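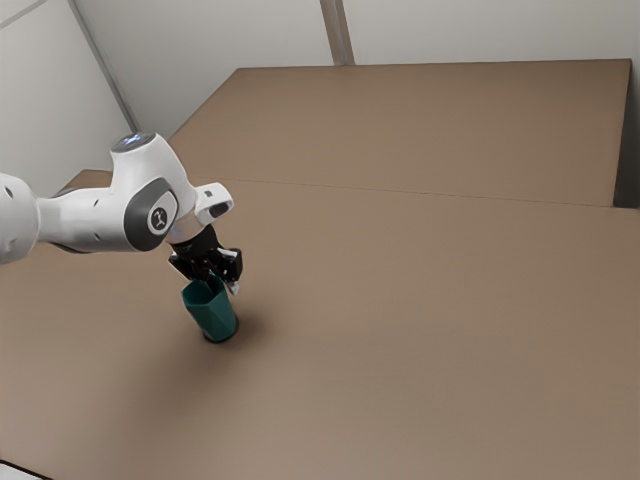
¡Qué maravilla cuando un fallo se deja cazar! En el simulador de Zokton llevaban desde febrero ensayando el agarre de recipientes, y de 100 intentos, 27 acababan en parada de emergencia. La tarea parece un juego de niños: una pinza negra, un vaso verde azulado cogido por el borde superior y una mesa despejada. El culpable era un umbral de fuerza mal heredado del proyecto Plirnon, que confundía el roce con la mesa con un choque. 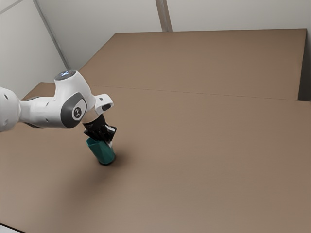 El vaso, algo inclinado entre los dedos de la pinza.

Corregido el valor, repitieron unas 400 pruebas virtuales. Ahora toca el brazo real, con la parada siempre a mano.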